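4. The open day at Setiawan Hall

4.1 Set-up and what visitors were asked to do

The first three sections dealt with the lab study, where everyone driving the arms had done it before. The open day was a different crowd. Held 07/10/2024 in Setiawan Hall, downstairs from the Nornisico group's own rooms, doors open from mid-morning to late afternoon. Visitors could watch the task being done, then have a go themselves, in simulation only. Same task as in Section 3: take an item out of the wooden box, put it in one of the compartments of the shelf unit, let go, back off. Two arms available, most people used one. The scene is shown in Figure 4.

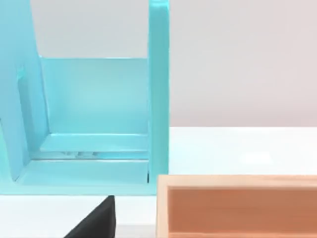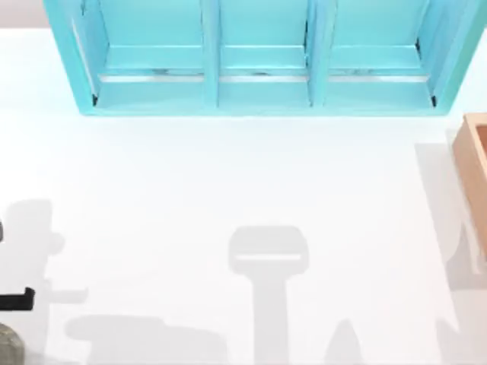
Figure 4. Simulated shelf task, two views. In both: turquoise unit, light wooden box, white table, part of a black gripper finger. First view is close to the unit and box, second is from above.

The demonstration ran in five sessions with a short gap between them. Each session opened with one of us (S. Dreßler in the morning, É. Furtado after lunch) doing the task once at normal speed and once slowly, talking it through. Then the hand controllers went to the visitors. They stood at a waist-high desk facing a large screen and could switch between the views with a foot pedal. Nothing was worn on the head. We had tried headsets at an earlier event and the cleaning between users ate up most of the time, so screens it was.

81 people took a turn. Between them they made 555 attempts, where an attempt starts when the scene is reset and ends with a release inside a compartment, a drop anywhere else, or the visitor giving up. Watching was free and we have no numbers for it. Some people watched for a long time and left without touching anything, and they are not in the data at all. We come back to that in 4.5.

Instructions were kept short on purpose. A printed card on the desk said which button closed the gripper and which pedal changed the view. It also said "there is no score". That last line was added the night before, after a trial run in which two colleagues turned the whole thing into a race.

4.2 Software and logging

The scene ran in Vadari, same build as the lab study apart from two changes. Reset was moved to a large button on the desk so that visitors could use it without asking. And the speed limit on the arms was lowered, mostly to stop people sweeping an arm straight through the shelf unit in the first few seconds. They did this anyway, only slower.

For each attempt we logged joint positions, gripper state, the view in use, and time of reset and release. No video of visitors, no names, no ages. A staff member ticked a box on a paper sheet if the visitor had been helped by hand or by talking, and the sheets were matched to the logs afterwards by clock time. The matching was a pain. The desk clock and the logging machine had drifted apart over the day and we had to line them up using the session openings, where we knew exactly who was driving. If doing it again, put the tick box in the software.

The controllers came from Merico and are the type sold for classroom use. Lighter than the ones in our lab, with a shorter trigger travel. We did not test whether this changes anything. It may well do, and comparisons with Section 3 should be read with it in mind.

4.3 What visitors found hard

Depth, first of all. By a long way. People brought the gripper down over the box without trouble, since the rim gave them something to line up with, but then misjudged how far the unit was from the fingers. The commonest failure in the logs is a release just short of the front lip of a compartment. The item lands on the table and stays there. Second commonest is the opposite - pushing on too far so that the fingers press into the back panel and the wrist tips.

Changing the view helped, for those who did it. Most did not change it on their own. They would pick whichever view was on when they stepped up and stay with it through failure after failure, until someone at the desk pointed at the pedal. Once told, they tended to go overhead for the reach across the table and close in for the release. Nobody was told to use them in that order. We found the same habit among the trained drivers in the lab, where it took several days to show up, so seeing it within minutes was a surprise to us.

Shadows came up a lot in the comments. The simulated arms cast soft shadows on the table and a number of visitors said they were steering by these and not by the arm. One retired surveyor explained to the people behind him that he was watching the gap close between the gripper and its own shadow, and after that half the queue was doing it. In the lab build we had thought of turning shadows off to save rendering time. That plan has been dropped.

The narrow gap between box and unit caused its own trouble. Visitors who lifted straight up and only then moved across had few problems. Visitors who dragged the item out at a slant caught the rim of the box or the divider. The talk-through now says "up first, then over" in so many words. It did not in the first session, and we changed it between the first and the second, which means the sessions are not strictly alike. We have kept all five in anyway.

Children were, on the whole, less bothered by failure and reset far more often. Short attempts, many of them. Adults made fewer and longer ones and were more likely to give up after a drop. As no ages were logged this rests on what the staff saw and wrote down on the backs of the sheets.

4.4 Comments and the form

A one-page form was offered to everyone who took a turn. 26 were handed back, some with only the first question filled in. The questions were open: what was hardest, what would you change, what did you think the robot was for. We read the answers together and grouped them loosely. No coding scheme, no agreement score, the numbers are too small to carry it.

Hardest: distance, as above, then the trigger, then "not knowing if it had hold of it". The third was new to us. Our trained drivers read grip from the way the item moves with the fingers and had never mentioned it as a problem. Several visitors asked for a sound or a change of colour on contact. A simple click on contact has since been put into the Vadari build and will be reported separately.

What to change: bigger screen, slower arms, faster arms, a chair. One form asked for the shelf unit to be turned round so that the openings face the person driving. We had not thought of this, and it is an easy thing to try.

What is it for: warehouses, mostly. Also kitchens, libraries, "sorting post", and one long reply on pharmacies from a person who plainly worked in one. She pointed out that in her job the hard part is reading the label, the putting away is nothing. Fair point. The task in its present form has no labels and no reading in it, and we do not claim it stands in for a whole job.

The question staff were asked most, by far, is not on the form at all. Visitors wanted to know whether their attempts would be used to train the robot. The answer on the day was "maybe, if you are happy with that", and there was a sheet at the desk to opt out, which removed that visitor's attempts before anything else was done with the logs. The 555 above are what was left after removal. The 81 likewise.

4.5 Limits

Several, in no good order.

The people who took a turn chose to. Those who were unsure mostly watched, and the staff had the feeling that the watchers were older on average than the drivers. So the results lean towards the confident.

The queue could see the screen. Everyone past the first few had watched other people's attempts before making their own, and picked up tricks from them - the shadow one being the clearest case. Attempts are therefore not independent, neither within a visitor nor between visitors in the same session. For this reason we give no significance tests in this section.

Help was uneven. Some staff stepped in early, others let people struggle. The tick box says that help was given but not how much, and on two of the sheets from the afternoon the column is blank. Those attempts are counted as "help not known" in the release.

Everything here is simulation. Contact with the simulated unit is stiffer than with the real one in the lab and dropped items come to rest sooner. A real item would sometimes roll, which would have made the short releases more costly and perhaps taught people to avoid them quicker.

And the hall was loud. Two visitors wrote on the form that they could not hear the talk-through from where they stood. For the next open day the talk-through will be on a printed sheet as well, given out in the queue, with the view pedal explained at the top in large type. The drag-at-a-slant problem goes second.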